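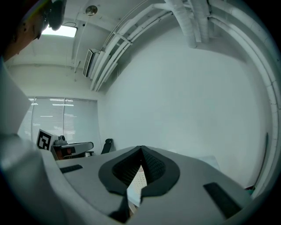 What is the Ninness kit?

A pair of hand-held grippers plus the software to turn what your hands do into training data for a robot arm. Sold and rented by Anetitz. You pick things up with the grippers, the kit records, you get files at the end.

Do I need to own a robot?

No. Most renters don't. You can record first and worry about the arm later, as long as it takes a two-finger gripper. Check the fit list before you buy one, we get a lot of emails about this.

What's in the case?

2 grippers, left and right. Marker cubes. Cables, chargers, spare finger pads, a printed quick start. The head camera is a separate line on the order form – people miss that. If you want it, tick it.

How much space do I need?

A normal room. A table and enough floor to stand and turn. Clear walkways if you can, move the cables to one side.

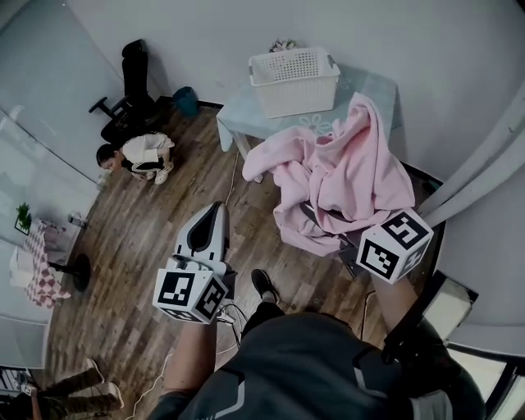 What kind of jobs can I record?

Household stuff mostly. Clothes, dishes, shelves, tidying. Soft items are where the grippers earn their money, and they're also where new people get stuck. Go for a fold, like the one apparently being taken in the pink blanket here – one gripper in, get a bit of fabric between the fingers, then lift. Don't try to pinch flat cloth off a flat table, the pads will just slide. Keep the marker cubes facing out and don't bury them in the fabric, tracking drops if the patterns get covered. Heavy wet towels are out. Same for anything sharp.

How long does a session run?

60 minutes on a charge, then swap. We'd stop before that anyway, your wrists will tell you. Short takes are better then long ones.

Do I have to calibrate every time?

Once per room, and again if you move the marker board. Takes 9 minutes if you follow the card. If the app says drift, redo it. Don't skip it and hope.

Why does my tracking jump?

Usually one of these.
Marker cube loose – push it back on til it clicks.
Strong light or glare on the markers. Close the blinds.
Hand moving too fast. Slow down a little near the object.
Old firmware. Update both grippers, not just one.

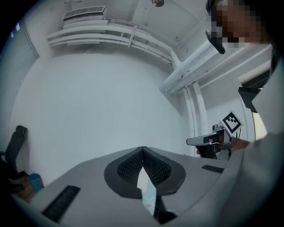
Still jumping after all that? Export the log and send it over with the take number. Kobina Mensah handles support and will want the log before anything else, so save yourself an email.

Can two people record in the same room?

You can, with two kits. Each one needs its own marker set, ask for set B when you order or they'll read each other's cubes.

What does it cost?

Rental is $400 a week, shipping included inside the lower 48. Deposit on top, refunded when the case comes back complete. Purchase price is by quote. School discount – yes, write to us from a school address.

What file formats?

Video plus a pose file per gripper. The Triven exporter is built in. Yaman export is in testing, planned for August, please don't build a deadline around it.

Who owns the recordings?

You do. Nothing uploads unless you turn upload on. It's off out of the box.

What if I break a finger pad?

Two spares in the case, swap them yourself with the small hex key. Housing cracks are a return, don't glue it. We have recieved glued ones and can't repair them.

Can I cancel?

Any time before it ships, full refund. After that you pay the week.

Prices and terms as of 2025-07-01.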